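Datasets > Manipulation > Cleltthorpe Belt Sorting
Filed under: Data cards, Good practice

# Cleltthorpe Belt Sorting

Version of October 29, 2024. Maintained by Estela Valdebenito and Lorcan Brophy.

We love this little task! A part sits on a green conveyor, the robot picks it and puts it in a blue bin - and the fun is in doing it the same way every time. This release has 535 episodes from 34 sessions. Most of this card is the house rules, which we hope other labs will borrow, argue with and improve.

## Rules on the belt

- One part on the belt at a time.
- Hands wait by the near rail until the operator calls the start.
- Bins stay below the near rail and are never swapped in the middle of a session.
- Keep the wall behind the belt bare. No posters, no sticky notes (yes, Joaquín, we saw them).

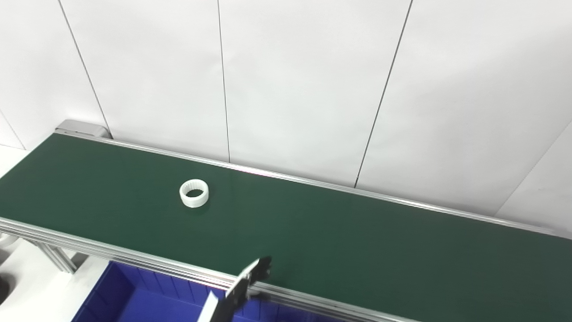
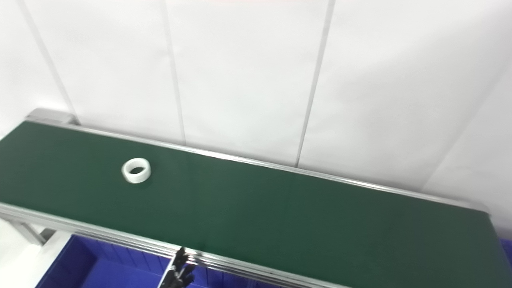
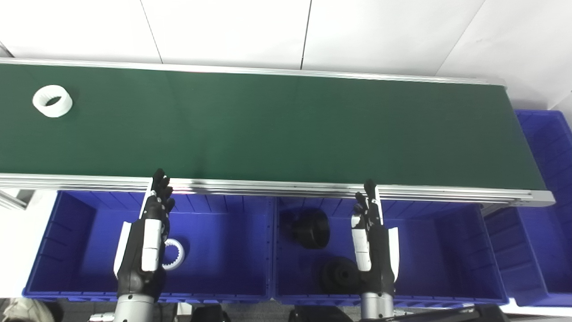 Head camera views from the Cleltthorpe cell.

## Rules for people

Nobody reaches over the rail while the arms are live. The stop button is tested at the start of each session and the result goes in `session.log`. Operators swap after 30 minutes, even when they're on a roll - Brenda Tapia pushed for this one in September and our labels got much cleaner.

## Labeling

Failed picks stay in, tagged `miss` or `drop`. Please don't filter them out before you've trained on them once, they're great! Brenda Farías checked the tags by hand and fixed 21 episodes, all listed in `CHANGES.md`.

## Known gaps

Lighting is soft and mostly even, so don't expect much help with glare. A second cell at Navarrete is next.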